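Ticket 528: Maltora cell, right gripper drops position during wallet task
Opened by: Kalkidan Hadgu
Status: closed, with one follow-up
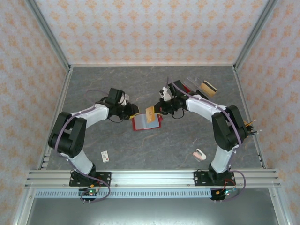 Symptom
Right gripper overload fault on card insert and card removal. Left arm holds the wallet and does not fault. First seen after the May cable rework. Fault clears on power cycle and returns within 10 runs.

Setup
Two arms on a shared aluminum rail, one controller board per arm at the front edge. Purple cable runs base to wrist on both. Boards are on Plutis firmware, same version left and right.

Log
1. Checked base plate bolts on both arms. Two loose on the right, none on the left. Tightened. Fault still present.
2. Swapped the controller boards. Fault stayed with the right arm. Boards swapped back.
3. Ran the right gripper open and close with no load, 6 cycles. No fault.
4. Ran the same with the wrist at full roll. Fault on cycle 4. Cable goes tight at the wrist before the end of travel.
5. Released the cable at the upper link, gave it more slack, tied it again below the elbow. Do not tie at the gripper.
6. Re-zeroed all right arm joints with the Odholm script. Old offsets saved on the Ejigu share.
7. Repeated the wallet task, 10 runs with the card. No overload.

Cause
Cable too short between elbow and wrist after rework. Loose base bolts were a separate problem.

Follow-up
Recheck right base plate bolts after the next 528 runs. Left arm cable has the same tie points and still needs the change.

Closed 25 Oct 2023, KH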